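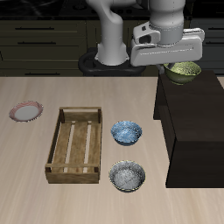 ## Participants wanted: comparing two controllers for a simulated arm

Nukix is looking for people to take part in a comparison of two arm controllers, called Bustorar and Brokden. All work is done in simulation. You will sit at a desk, drive the arm by hand with a 3D mouse, and then watch and score runs made by each controller on the same task.

The task is simple to describe. A green bowl has to be moved between the top of the dark cabinet and the wooden crate on the table. The plate and the other two bowls are there to be left alone. What we want to find out is where the two controllers differ: how they approach the rim, how they line up the fingers, and how they place the bowl in a crate with a slatted floor and low sides.

### What you will do

1. Complete a short practice round with the 3D mouse.
2. Drive the arm through the bowl task yourself.
3. Watch recorded runs from both controllers, without being told which is which, and score each one on a 5-point scale.
4. Write a sentence or two on any run you scored low. "Let go too early" or "came in at a bad angle" is enough detail.

A session takes 90 minutes, including a break. We ask each participant to come in for two sessions, at least one night apart. The second session uses the same task with the controllers in a different order.

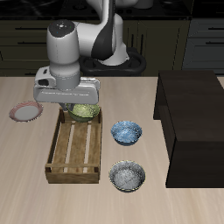
Placement is the part we need the most careful scoring on. A bowl can end up level on the slats, or it can end up resting on an edge of the crate, and people disagree on how much that should count. Please score what you see and don't try to guess what we would prefer. If you change your mind about a run, you can go back and correct the score until the end of the session.

The gripper model is the same for both controllers — only the software driving it changes. Questions about the gripper itself are welcome, but there is no place for them on the scoring sheet, so use the comments box.

### Who can apply

- You are 18 or older.
- You can read and write everyday English.
- You can use a mouse and keyboard comfortably for the length of a session.
- You have not worked on either controller.

Experience with robots is not required. We want 6 people who have used an arm or a simulator before, and the rest of the places are open to anyone. Please tell us which group you belong to. Glasses and contact lenses are fine.

### Pay and place

We pay $80 per session, at the end of each session. If you stop early in a session, you are still paid for all of it. Sessions are held in the Buschmann building, second floor, with morning and afternoon slots through January. There is an elevator, and parking behind the building is free.

We record your mouse input and your scores. We do not record your face or voice. Results are stored under a participant number, and your name is kept separately for payment only.

### How to apply

Write to Leonie Oltmanns at Nukix with the subject line "Bowl task." Include your name, any experience with arms or simulators, and the times of day you can come in. Replies go out by email with a consent form attached. Read it before your first session and bring any questions with you — you will sign it at the desk.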